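Open Day at the Stavstead Workshop – August 2024

The Stavstead workshop opened its doors to visitors for the first time in 2 years. We had up to 101 people through over the day, most of them in the afternoon, when the car park at Giltov Lane filled up and a few had to leave their cars by the church. Thanks to everyone who came and to those who stayed behind to stack the chairs.

Akinyi Sang ran the robot demonstrations and gave the short talk at the start of each one. Groups were kept to 20 so that everybody could get near enough to see. The talk covered how an arm is told where to go, what a gripper can and cannot hold, and why small mixed objects are harder to pick up than boxes all of one size. Handouts from the talk are at the front desk if you missed them.

The bin picking demonstration was the busiest of the day. The KUKA arm works over a grey bin with a mix of household bits and toys in it – spoons, building bricks, a yellow rubber duck. The duck was the favourite with younger visitors, and several of them asked for it by name. 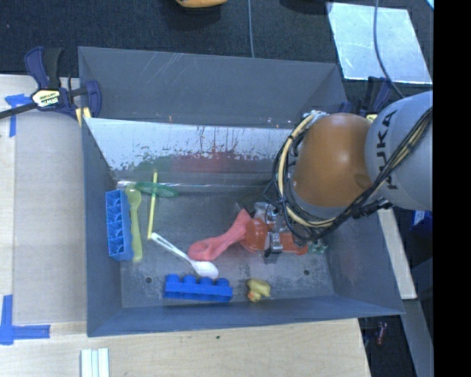

Most of the questions were about the gripper. People wanted to know how hard it squeezes, whether it can manage an egg, and what happens when two things are lying against each other. Akinyi answered as many as she could between groups. The egg question came up in every session, so she has promised to try it before the next open day.

Upstairs, Shemweta had a table with their planning software and let visitors draw a path on a screen. Ulteo brought a box of old motors and gearboxes to take apart. Both stands were busy until closing, and one of the gearboxes is still in pieces on the bench if its owner would like to collect it.

The raffle and the tea stall together took just over £2000, which goes towards the new benches in the training room. Lost property – one child's blue raincoat, one pair of reading glasses – is at the front desk.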